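Can a machine do small-parts sorting and bagging yet? (bench and kitchen both)
Workshop Automation board > General > Page 1 of 1

cakska_bench
Posted May 3, 2025

Moving this out of the gripper thread as it had wandered a long way from grippers.
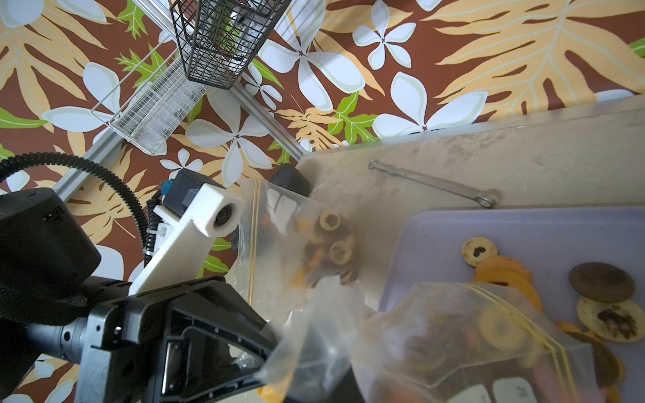 My position is that zip-top bags are the limiting case for household and light bench work, well ahead of anything to do with arm accuracy. A rigid part in a tray is a solved problem if you are prepared to pay for the lighting. A soft transparent bag with small discs in it is three problems: you can't see its surface reliably, its shape changes when touched, and the load moves inside it while you are lifting. Add the seal, which needs two opposed surfaces found, pinched and pulled apart at the right place, and I don't think any single arm at hobby prices does this job unattended.

I'd like to hear from people who have run it for more than an afternoon. Cycle counts, please.

Apaza
Re: Can a machine do small-parts sorting and bagging yet?

Define the job first. "Sorting and bagging" is at least four operations: present the bag, open it, transfer the parts, close it. I have automated the third and nothing else. Transfer from tray to open container, flat discs, mixed colours, 2,161 picks logged in November. Failures were nearly all overlapping pieces. When one disc sits half on another, the vision gives you one outline and the finger goes in at the wrong height.

Opening the bag I still do by hand. It takes me three seconds.

lavus_owner
Re: Can a machine do small-parts sorting and bagging yet?

Disagree with the premise. If the bag is the hard part, get rid of the bag. Put the discs in lidded tubs. Every factory I have worked in changed the packaging before it changed the machine, and they were right to.

cakska_bench
Re: Can a machine do small-parts sorting and bagging yet?

lavus_owner wrote:
> If the bag is the hard part, get rid of the bag.

In a factory, yes. The thread title says kitchen as well. Frozen peas come in a bag. Screws come in a bag. A household machine that only works once you have repacked the house has moved the labour to a different hour of the day.

lavus_owner
Re: Can a machine do small-parts sorting and bagging yet?

People rearranged their kitchens for the dishwasher. They buy plates that fit it and wash the wooden spoons separately. I don't see why an arm should be held to a stricter standard.

Carier
Re: Can a machine do small-parts sorting and bagging yet?

The dishwasher comparison fails on one point. It has a door. Everything inside is arranged by a person, then the machine works in a closed box with no surprises. An arm over an open worktop has to cope with whatever was left there, including a spanner lying where the place position is meant to be.

On the bags themselves, some numbers. I ran a fixture holding the bag mouth open with two sprung wires and dropped parts through from above. 1,000 cycles, 7 bad. Of those, four were parts that hung up on the seal strip and three were bags that slid off a wire. So filling is fine. I loaded every one of those bags onto the wires myself, and that was the slow step.

Apaza
Re: Can a machine do small-parts sorting and bagging yet?

That agrees with mine. Did you try closing them?

Carier
Re: Can a machine do small-parts sorting and bagging yet?

Yes. A pair of rollers along the seal works if the bag is flat and the strip is straight. If there is a wrinkle across the strip it closes either side of it and leaves a gap you find later. I gave up on checking it by camera because of the reflections. Squeezing the bag and watching for it to go down was more dependable, though it adds time and it is no good for anything that crushes.

Lautaro Saavedra
Re: Can a machine do small-parts sorting and bagging yet?

I repair packing machinery for a living, so take this as biased. Commercial baggers avoid the entire problem by making the bag from a roll around the product. Those that do use ready-made bags open them with suction cups on both faces and a puff of air. No fingers involved. I would look at that before spending money on a cleverer hand.

Two cups, a small vacuum pump and a valve would fit on most benches. It will be noisy. It will also refuse to open a bag that already has something in it, as the contents hold the faces at odd angles, so reopening a part-used bag remains a manual job.

cakska_bench
Re: Can a machine do small-parts sorting and bagging yet?

Reopening is precisely the household case, so I'll keep my original claim for the kitchen and withdraw it for the bench, subject to seeing the suction version run.

Lautaro, what cup diameter for thin film? The ones I have are for sheet metal and they pull the plastic up inside the cup and lose it.

Lautaro Saavedra
Re: Can a machine do small-parts sorting and bagging yet?

Small, flat and soft, with ribs across the inside face to stop the film being drawn in. Turn the vacuum down as well. Most people run it far too hard on film.

lavus_owner
Re: Can a machine do small-parts sorting and bagging yet?

Still say tubs.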